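Reading time: 4 min

Handout 6. Demonstration by teleoperation: bimanual garment handling

Ellamham module, Saturday group. Notes by Tímea Oláh.

A demonstration is a stream of joint positions, gripper commands and synchronised views. The operator moves a leader pair and the follower arms copy it. Hand guiding the arms directly gives a better sense of contact, but puts the operator's hands in view, and the policy will learn from them.

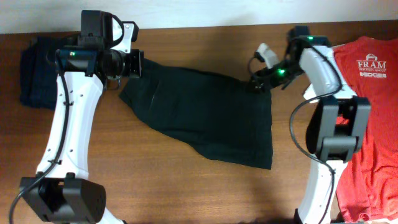
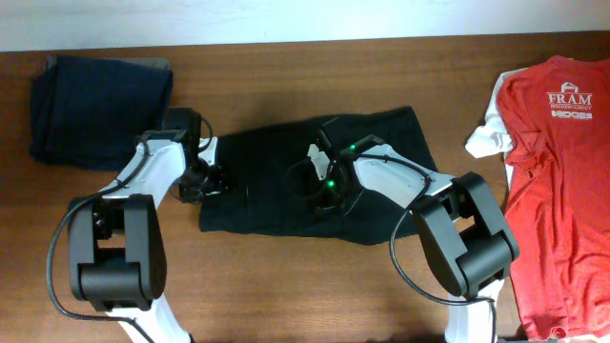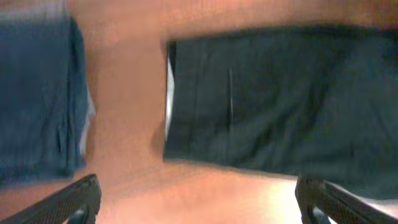 Occlusion decides how many views are recorded. A head view gives the layout of the whole table but loses detail wherever a forearm crosses the cloth. The wrist view covers part of that loss and adds blur during fast moves; with both fingers in sight and the weave smeared, fold edges can still be used, texture cannot. Operators should slow down before closing on a corner.

Set-up for the Gralbridge exercise:
Recording rate 30 Hz on all streams.
Up to 20 episodes per operator, then change over.
Discard any episode with a pause longer than 300 ms in the command stream.

The Latuheru set holds 3,835 episodes after filtering. Failed grasps followed by a recovery were kept. Label these separately.

Comments

Giorgia Gatti: Is the pause limit applied per arm or to the pair?

Tímea Oláh: Per arm. I will correct the sheet in March.

Modon: Link to handout 5 is dead.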